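Print | E-mail

2023-01-14
Kerstin Forsberg

Unit 5: Sorting small control parts

Parts are sorted by color, one bin per color. Mixed stock stays in a shallow tray at the center of the bench - never directly on the paper.

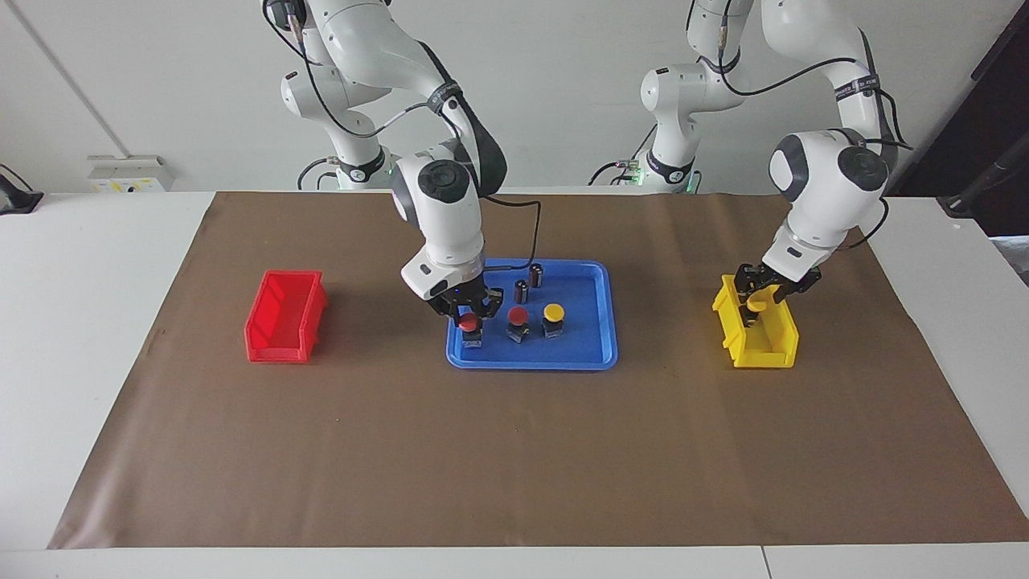

Yellow caps go to the yellow bin, red to the red. Bins with a lowered front lip face the operator. Each part is lifted singly, by its sides. Black knobs are left in the tray until both colors are done.

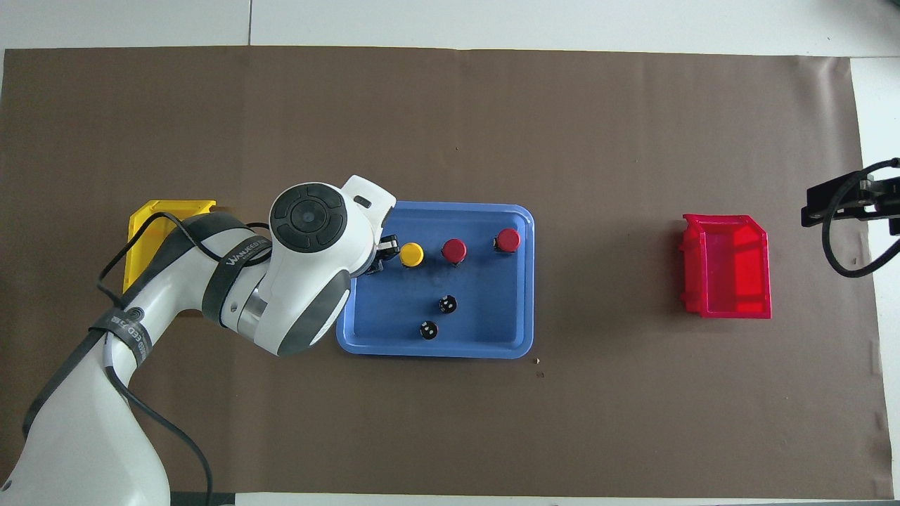 Fig. 2. Tray with push buttons and two black knob-like parts; red bin empty.

Read section 3 before the lab.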